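Notes > Robots > Collecting handover data

3 min read

The handover set now has 112 episodes, all recorded on the two-arm table. I wanted 2 tasks in it at the start and dropped one in August, when it was clear that the policy mixed them up whenever the arms met in the middle. What remains is block transfer: one arm holds the block, the other takes it.

Some settings, for anyone repeating this:

- The giving arm stops with the block in the gap between the grippers. We vary the height by hand and do not script it.
- The receiving arm closes only after the giver has been still for 7 control steps. Shorter pauses taught the model to grab early.
- Clutter stays on the table. Clear plastic is the hard case, so we keep some of it near the path of the arms. Vratislav Šindelář wanted it gone for the first batch, and I have kept his clean batch as a separate split.
- Failed grasps are saved with a flag. Strachan, our labeling script, leaves them out by default.

Training on the clean split alone gave a policy that reached well and then hung in place as soon as a bag was moved. Mixing the splits fixed most of that. I still see the receiver drift to one side in the last part of the reach, and I suspect the timestamps on one of the wrist streams. Next job is to log both clocks and replay 3 of the bad episodes at Livow.

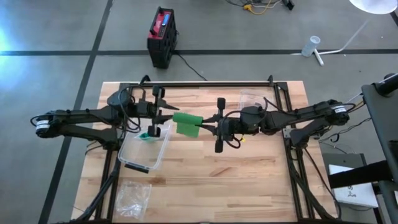 Last updated: Mar 18, 2019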